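3. The student project

3.1 Setting and participants

The work reported in this section was carried out within the second-year robotics module at Hutinham, where students spend the spring term on a single practical project in place of a written examination. The module is open to students of engineering, computing and product design, and no earlier experience with robots is required. In the year under study, 30 students took part. They were divided into groups at the start of term, with the condition that each group should include students from at least two of the three subjects.

The project brief, known to students by the name Lilard, asks each group to teach a two-armed robot a small set of household tasks from human demonstrations. The groups do not write the motion of the robot by hand. They record themselves doing the task with a pair of hand-held grippers, prepare the recordings, train a policy using software supplied by the department, and then test the result. The brief was first used in a shorter form as an evening club activity. It was moved into the taught module after club members asked for more time on the recording stage, which they had found to be the hardest part.

3.2 Tasks

Each group was given a list of 7 tasks and was required to complete all of them. The tasks were chosen so that they could be done at a table, with objects that could be bought cheaply or brought from home. Typical examples are taking a toothbrush out of a mug, folding a small cloth, and passing a spoon from one hand to the other. Objects that could break into sharp pieces when dropped were allowed only after the group had shown safe handling to a member of staff.

The toothbrush task was set first. It is simple to explain, but it calls for some care, as the handle is thin and the mug is light enough to be pushed along the table by a clumsy approach. Students were told to begin each demonstration with both grippers held clear of the objects, to move at an even pace, and to keep the idle hand within the working area throughout. This last instruction was the one most often forgotten in the first weeks. Recordings in which one hand had dropped below the table edge could not be used for training the two-armed robot, and groups were asked to repeat them.

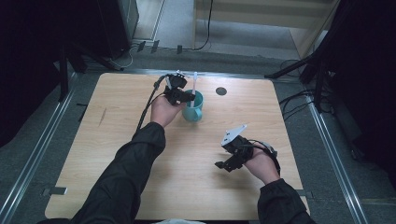 Groups were free to decide how to share out the demonstrations among their members. Some gave the whole of a task to one person, with the aim of keeping the style of movement constant. Others changed over at fixed intervals. The guidance notes did not favour either method, and the choice was treated as part of the design work to be defended in the final report. Students were, however, asked to note who had recorded each demonstration, so that differences between members could be examined later.

3.3 Recording sessions

Sessions were held in the teaching laboratory and were booked in advance through the module office. Each session was limited to 2 hours. In the pilot version of the project no such limit had been applied, and several students had reported tired wrists and a loss of attention towards the end of long sessions. A technician was present for the first session of every group and was available on request after that.

At the beginning of a session the group completed a short checklist covering the cables, the free movement of the gripper jaws and the space left on the storage drive. The group then made one trial recording and played it back before any further work was done. Where this step was left out, faults such as a loose connector were sometimes found only at the end of the session, with the loss of all the material recorded.

Over the term the groups submitted 475 demonstrations that passed the first check. A demonstration passed if the task had been completed, if both hands had remained in the working area, and if no other person had reached across the table during the recording. The check was made by a different group from the one that had produced the material. Students were at first reluctant to reject the work of others, and the marking guide was changed in January, before recording began, to award credit for the quality of the checking as well as for the recordings themselves.

3.4 Preparation and training

Accepted recordings were trimmed and labelled in Asaneo, the annotation tool used across the department. Students marked the point at which each gripper first closed on an object and the point at which it let go. Disagreements on these points were common. In the toothbrush task, for instance, some students marked the moment of first contact with the handle, while others waited until the grip appeared firm. The groups were not given a ruling. They were required to agree on a definition, to state it in writing, and to apply it to all of their material.

Training was run overnight on shared machines under a fixed allowance for each group. The allowance was set low enough that groups could not simply try every setting, and most had to plan their runs with some care. Before each run the group entered a short prediction in its project log. These entries form part of the evidence discussed in Section 4.

3.5 Assessment

The project was assessed by a demonstration before staff, a group report and an individual log. The success of the robot on the day carried only a small share of the mark. The greater part was given for the account of how the recordings had been planned, checked and improved. The best individual log in the year is awarded the Blöndal Prize, for which entries are read by two members of staff who have not taught on the module.

Figure 1. A student recording the toothbrush task with the hand-held grippers. The left gripper is at the toothbrush in the mug; the right gripper is held open over the table.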